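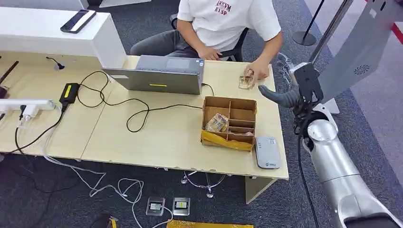 At the table, with the cardboard organizer box.

About Asari

Asari writes the indexes at the backs of books. If you have ever looked up "taxes, property" and been told to "see property taxes," and then looked up "property taxes" and been told to "see taxes, property," you have met the work of somebody else.

We are a small company in Jarkville, upstairs in the Bostwood building, and we take on nonfiction of nearly every kind: local history, cookbooks, gardening, medicine, law, and the memoirs of people who would like to know how often they appear in them.

How we got started

Kwan-ho Ng was an assistant editor at a regional press when he was handed a history of inland canals and told it needed an index by the end of the month. He said he had never done one. He was told it was mostly alphabetical. The book came out with "locks" and "Locke, Mr." merged into a single entry, and a reader wrote in to ask how Mr. Locke had come to be drained and repaired so many times. Kwan-ho kept the letter. It hangs over the kettle, where new people see it early.

He left the press the following September and started Asari with Jovita Meléndez, who had been a law librarian and had opinions about cross-references. She still has them. Our house rules began as her notes in the margins of his second index, and they now run to 40 pages, with an index.
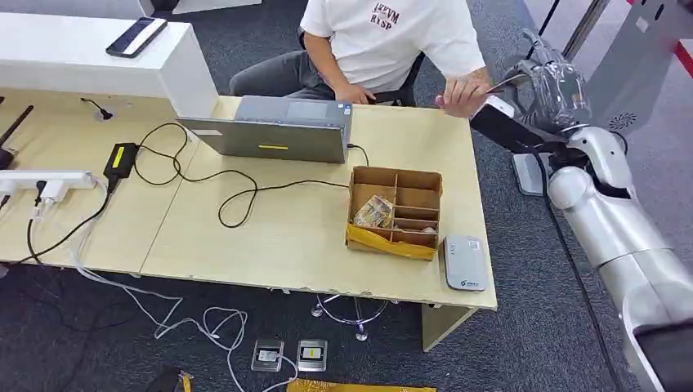 One hand out, one hand in the lap.

What we do all day

We read the book. People are surprised by this. There is software that will list every word in a manuscript and the pages it sits on, and it will give you a very thorough entry for "however." We use software too - a program called Zhuravel, which sorts our entries, catches page numbers that run backward, and crashes when it meets an umlaut - but it doesn't know that "the old man" in chapter two is the same person as "Governor Pell" in chapter nine. Someone has to notice that, and write it down, and then notice it again when he becomes "my father-in-law."

A 300-page book takes us 21 days from the time we get final page proofs. Please note the word "final." We have a long and affectionate relationship with publishers who send final proofs, then final proofs with a new map, then final proofs in which the new map has been removed and everything after page 40 has moved up by one.

We can go faster if you're in trouble. We'll charge more and sigh a little on the phone.

Who we are

Kwan-ho Ng does history and anything with boats in it. He also answers the general email, usually before breakfast, so forgive the tone.

Jovita Meléndez takes law, government and all disputes over whether "Mc" sorts as "Mac." (Ask her only if you have the afternoon.)

Iraís Serrano handles science and medicine. She came to us from a hospital records office and can read anyone's handwriting, including her own, which gives her an edge over the rest of us.

Orysia Shevchuk indexes cookbooks, and is the reason ours let you find the soup by what's in it as well as by what the author's grandmother called it. She is hard to have lunch with.

Jaqueline Alvarado does the invoices, the scheduling and the final read. She has sent back work by every person listed above.

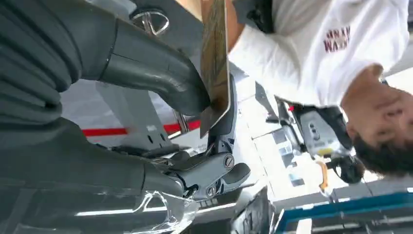
We don't advertise much. Most of our work comes from authors whose first book was indexed by the author, over a long weekend, with a highlighter. They tend to call us about the second book quite early on, sometimes before they've written it. That's fine. We'll put you on the calendar and try not to ask how it's going.

We'll also look over an index you've made yourself and tell you what we think, for a flat fee. You can have the gentle version from Iraís or the quick version from Jovita. They cost the same.

Things we're asked

Yes, you can choose what goes in. No, you can't have your ex-husband listed only under "errors, costly." We did ask a lawyer.

Yes, we'll do a second edition, and it costs less if we did the first.

Fiction, rarely. We did a fantasy trilogy once and there are still dragons turning up in places.

Getting in touch

Write to us through the contact page with your page count, your subject and the date your publisher gave you, then the date you believe. We reply to everyone. If you'd like to visit, ring Asari at the street door of the Bostwood building and take the stairs, as the elevator has its own schedule.

Page last updated October 17, 2020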